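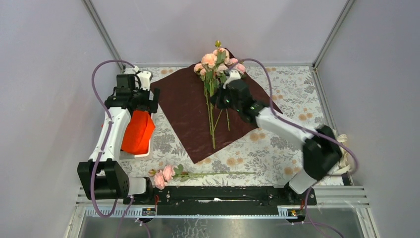
I have a box under my stairs with 137 black plastic caps in it, and not one of them fits anything I own. They are perfectly good caps. They're ribbed on the sides, they have a nice foam liner, and they came from a company I like and still buy from. They're a 24-400. My bottles are a 24-410. If you've never bought packaging, I envy you, and I'd like to explain why I think the lid should come with the jar.

I make hand balm, lip balm and a beard oil that outsells both of them put together (I don't have a beard and I don't understand it, but okay). I sell at the Saturday market in Edurdale and a bit online. That makes me the smallest kind of customer a container supplier has, one step up from somebody bottling vanilla for Christmas presents. There are a lot of us, though, and we spend real money, and almost every one of us has a box like mine.

The way it works at most places is that you find a bottle. It has a lovely photo, and in the lovely photo it's wearing a cap. You put it in your cart. Then somewhere under the description, in smaller type, it says "closure sold separately," and there's a number like 24-410 or 58-400 or 20-400, and off you go to a totally different part of the website where there are pages and pages of closures. The first number is the width across in millimeters. The second one is the thread style. A 24-400 cap will sit on a 24-410 neck and even turn a little, so you can stand in your kitchen for a good long while believing it's your own weak wrists.

I know the arguments for doing it this way, because I've had them all explained to me over the phone by very patient people. One bottle can take a dropper, a sprayer, a pump, a flip top or a plain cap. Big customers want to choose. Caps come from one factory and glass comes from another. Stocking every pairing as its own product would be a nightmare for the warehouse. Fine! I believe all of it. I'm not asking for anybody to throw out the closures section. Let the shampoo people roam around in there as long as they like.

What I want is for the bottle in the picture to be a thing I can buy. One button, bottle and cap, same quantity of each, done. If I want to get fancy and swap the cap for a treatment pump, let me do that from a short list of stuff that fits. The website already knows what fits. It's all in the numbers! A computer is much better at telling 400 from 410 than I am at eleven at night with oil on my hands.

And then there's the quantity thing, which makes me crazier than the threads. Hirno used to sell a two-ounce amber jar by the case of 24, and the lids for it by the bag of 50. I must have bought from them for a couple of years and I never once came out even. I'd have too many lids, so I'd order jars to use up the lids, and then I'd be short on lids. My husband said it was like hot dogs and buns, and he's right, and people have been complaining about hot dogs and buns for as long as I've been alive, so you'd think somebody in retail would have picked up on it.

I took all this to Deok-su Hyun, who has the hot sauce table across from mine and has been buying glass for 16 years. He thinks I'm being a baby. His view is that learning your neck finishes is part of the trade, like a baker learning flour, and that bundles always end up costing more because they stick you with the cheapest cap and charge you for the convenience. He buys his bottles from one place and his caps and shrink bands from Malhotra, and he says he saves enough to cover his booth fee in November, when it's dead.

He has a point about the price. I've looked at a few sets and some of them are marked up in a way that's a little rude. I paid it anyway at Clister last fall for 7 dozen tins with lids, and you know what? Every tin had a lid. I opened the carton, filled the tins, closed the tins and went to bed. I'd pay that extra again, and I'd bet plenty of people at my level would too, especially on a first order. When you've just spent your whole packaging budget and the caps don't fit, you don't think "ah, I should study thread styles." You feel stupid, and you go buy somewhere else next time.

I don't buy the flour comparison, either. A baker learns flour because flour changes the bread. Knowing what a 410 neck is has done nothing for my balm. It's warehouse knowledge that leaked out onto the customer — useful to have, sure, and I've got it now, at the cost of one box of caps plus return shipping I decided wasn't worth paying.

Some smaller asks, while I'm up here. Show me the cap in the same photo as the bottle it goes on, with the liner visible. If I put a bottle in my cart and a cap that doesn't match it, have the cart say so before it takes my money. And if the bottle is sold bare, photograph it bare! I don't think that one would even cost anything.

Deok-su did offer to take the 24-400s off my hands, by the way. It turned out he needs 24-414. They're still under the stairs, and if you're in or near Edurdale and have the right bottles, come by the table on Saturday and I'll bring you the lot for the price of a jar of hot sauce, mild.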